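FOR IMMEDIATE RELEASE

Bangash Robotics to open simulation lab to visitors in Trevville — first public demo of Stemeck handling trials

TREVVILLE, Monday, May 11, 2020 — Short notice, but it's on. Bangash opens its simulation lab for an afternoon of live demonstrations, by video link and with a small number of places on site.
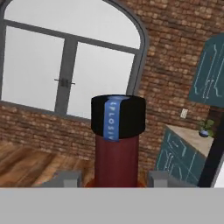
Shona Leckie asked, when the program went round last week, why anyone would come to see a robot that only exists on a screen. Fair question, she said, if you've driven in from Zerkcombe and were hoping to see metal move. She also wanted to know if the grasps hold up once the real arm gets them, and whether visitors would see the failures too.

Yes on the failures. They stay in. Operators will run the Stemeck handling set start to finish, and whatever gets dropped gets dropped in front of everybody.

The demo in short. A rendered kitchen, brick wall, teal cabinets, a two-finger gripper. One object at a time. Current object on the bench is a dark red canister with a black lid and a blue label strip down the front, held upright between the fingers. Tall, narrow, top wider than the body. Awkward shape, which is why the team keeps going back to it.

"People expect the hard part to be picking it up," said Cornel Sima, who leads the simulation work at Bangash. "Mostly it's putting it down again. You let go a hair early and a tall thing goes over. We'd like people to see that and ask us about it."

Each trial is scored on three things: did the gripper close on the object, did the object stay upright, did it end up where it was told to go. Scores go up on the side screen as they come in. Visitors get the same sheet the operators use, and can pick the next object and the start position from a list. Some of the combinations on that list have never been tried. No promises.

The full set is 1,000 trials, spread over 40 objects. Nowhere near all of that will fit in an afternoon, so the operators will run 43 of them, with a break half way for questions. Results from the whole set will be written up in August, along with the matching runs on the physical arm, so Ms. Leckie's question about real hardware gets its answer then and not before.

On-site places are limited to 6 and must be booked. Everyone else joins by video link. The link carries the operator's view, the gripper view and the score screen, plus sound from the desk. Questions can be typed in at any point and will be read out at the break — please keep them short.

PROGRAM

1:00 p.m. Link opens, sound check
1:15 p.m. Welcome and a quick run through the score sheet, Cornel Sima
1:30 p.m. First block of trials, upright objects
2:30 p.m. Break, questions read out
3:00 p.m. Second block, visitors' picks
4:00 p.m. One operator drives the gripper by hand, same objects, same scoring
4:30 p.m. Close

The hand-driven session is new. In earlier in-house runs the operators asked for it themselves, as they wanted to know how they'd score against their own software. Those numbers have not been shared outside the lab. Visitors will see them made live, on the same sheet.

FOR SCHOOLS AND COLLEGES

Teachers can ask for the score sheet and the object list ahead of time. Both are plain text and print on one page. Classes joining by link should send a single registration for the whole group. The talk assumes no programming, but there will be a short segment on how contact between fingers and object is calculated, and that bit moves quickly. A slower recorded verison will follow for anyone who asks.

FOR PRESS

Screen captures from the session may be used with credit to Bangash. Cornel Sima is available for interviews by phone before the event and by link afterward, up to half an hour each. Please say in advance if you need the raw score files, they take a while to export. Still pictures of the physical arm are not available untill the August write-up.

BOOKING

Reply to the press desk at Bangash, Trevville, with name, organization and whether you want the link or an on-site place. On-site visitors will get the date, door details and parking by return. Late bookings get the link only.

ABOUT BANGASH

Bangash builds and tests handling software for two-finger grippers. Stemeck is its object set and scoring method for household items, run first in simulation and then on hardware. The company is based in Trevville with a second workshop in Zerkcombe.

— ends —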